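ホーム | 新着スレ | リング・指輪 | チェーン | 修理・お手入れ | 検索 | ログイン

シルバーチェーンの黒ずみ、どこまで落とす派?

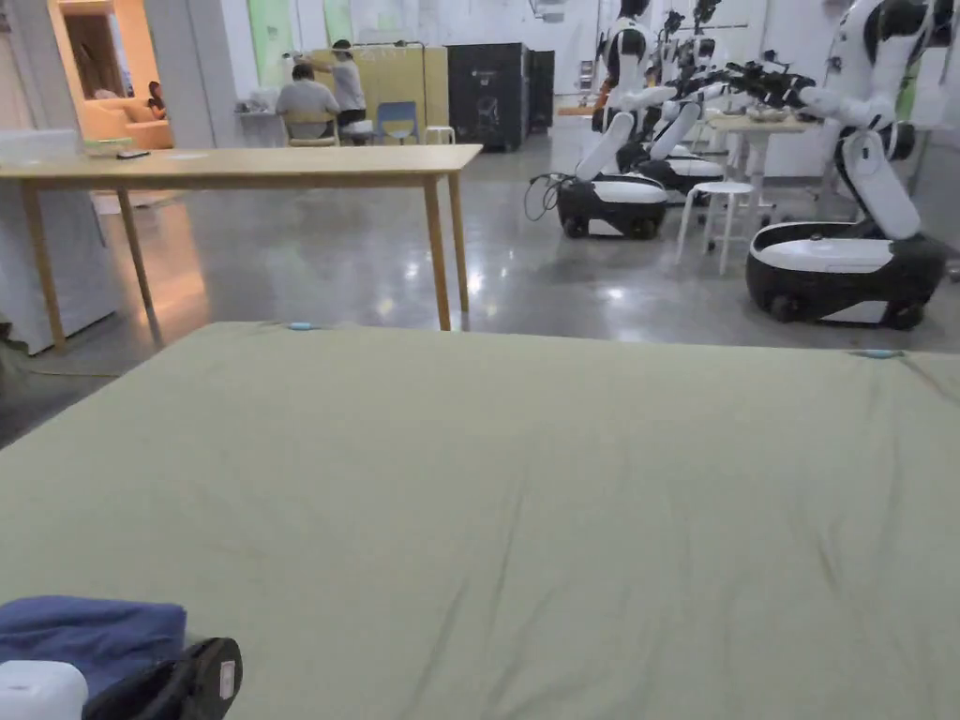
作業部屋。緑の布の台と奥の長机

juniner
長年眠らせていたシルバーのベネチアンチェーンを発掘しました!真っ黒です!でも留め具の裏に小さく925の刻印があって、もう一人で大興奮でした。重曹とアルミホイルで一気に白くするか、布で少しずつ磨くかで迷っています。みなさんはどこまで落としますか?母のお下がりなので、新品みたいになるのもちょっと寂しい気がして。

ponder
お宝発掘おめでとうございます!重曹+アルミホイル、楽しいですよね。お湯に入れた瞬間のあの匂いも含めて大好きです(笑)
ベネチアンなら石もないし、私なら迷わず全部いきます。終わったら水でしっかりすすいで、コマの間の水気をドライヤーの冷風で飛ばしてください。

saavedra
待った。私は全落とし反対派です。
ベネチアンは箱形のコマの角に黒が残っているからこそ立体感が出るんですよ。全部白くすると、のっぺりした一本の棒みたいに見えることがあります。表面だけ磨き布でなでて、溝は残す。これが一番かっこいい!

ponder
>saavedraさん
いぶし仕上げの品ならわかるんですけど、これは単なる硫化ですよね?もともと白かったものを白く戻すだけなので、のっぺりにはならないと思うんだけどなあ。うちの4本は全部アルミ方式で、どれもキラキラですよ。

saavedra
もともといぶしだったかどうか、写真も見ていないのに断言はできないでしょう。アルミでやったら意図的に入れた黒まで抜けますからね。戻すには液を買っていぶし直しです。私はそれで一度泣きました。

juniner
わあ、さっそくありがとうございます!母に聞いてみたら「買ったときはピカピカだった」そうです。December生まれの祖母が贈ってくれたもので、お店の名前はスティディネル(Stidinell)だったとか。箱も出てきました!

delia_daza
スティディネル、懐かしい!私も細いあずきチェーンを持っていました。引き輪のバネが弱いのが玉にキズで、そこだけ修理屋さんで交換してもらいました。
磨く前に引き輪とつなぎの丸カンを見てあげてください。丸カンに隙間があったら、掃除より先に直すほうが安心です。

ponder
ピカピカだった説が出たので私の勝ちでは?(笑)

saavedra
お母さまの記憶は尊重しますが、まずは布からという順番は譲りません。布で足りなければ後からアルミに進めます。逆はできません。

ruoxi
横から失礼します、耐水ペーパー派です!といっても傷のある平らな地金限定で、1000番の後にもっと細かい番手、それから研磨剤という流れです。チェーンには絶対やらないでください。コマの角が丸くなります。
チェーンはsaavedraさんの順番に一票です。力を入れて引っぱると伸びたりねじれたりするので、机に置いて短い区間ずつ拭くのがおすすめ。

juniner
報告です!布で拭いてみました。8回くらい布の面を替えてもまだ黒いのがついてきますが、表がちゃんと光ってきました。角に影が残っていて、これがすごくいい!saavedraさんの言っていた立体感、わかりました。
丸カンは隙間なし、引き輪も元気です。

saavedra
でしょう!!その影がたまらないんです。

ponder
くっ……でもそれは確かに見たい。首の後ろに当たる部分は汗で黒くなりやすいから、そこだけでもアルミどうですか(諦めない)

delia_daza
部分だけ漬けると境目が出ませんか?

ponder
出ます(笑) やるなら全部です。

juniner
当分は布で育てます!着けた後は拭いてチャック袋、ですよね。長さが少し足りないのでアジャスターを足したいんですが、引き輪の側と反対側、どちらに付けるのが普通ですか?

ruoxi
反対側のプレートの先が多いです。丸カンは細すぎないものを!

スレッド番号 3581 | お問い合わせ | 利用規約 | ページの先頭へ戻る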